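Still March and still no purchase order. I've had the spreadsheet open since breakfast and I swear the equipment tab gets longer every time I blink. Two more handheld grippers from Skoltix, a spare set of finger pads, mounts, cards, a charger that can do four batteries at once (please, please let us have the charger). Then the arm itself, which is the line everybody scrolls to first and goes quiet at.

I went over to the toy pickup setup this morning because I think better with my hands busy. Yellow cloth down, ring stacker off to one side, the big white bin going up over the cloth. I must have done that bin a whole bunch of times before lunch and my wrist is telling me so! But it did help me make up my mind about one thing. If we want big awkward household stuff in the plan, and we said we do, then I have to budget for grippers that can take it day in and day out, and for spares.
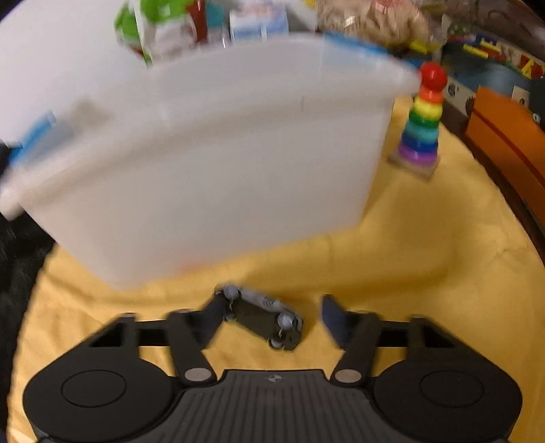

Kanokwan wrote back at noon that she'd buy one gripper now instead of two, put the other 2,000 toward the arm deposit, and see in the summer whether we're really wearing them out. She also wants to know why there's 300 in there for shipping when Dultau is practically down the road. Fair. I copied that number from last year's sheet and never looked at it again.

I don't love the one gripper idea. If it breaks we're all standing there drinking coffee. But the deposit is a good point, and the quote from Dultau runs out at the end of the month, so something has to give. Maybe one gripper and a double set of pads? Pads are 50 a set, I can live with that.

Tomorrow: call Dultau about the shipping, ask Mayuree if the Illdale people would sell us their old bench, fix the total (it's off by 20 and I can't find where). And move the battery charger up the list before anyone notices it's there.

Wrist still sore. Soup for dinner.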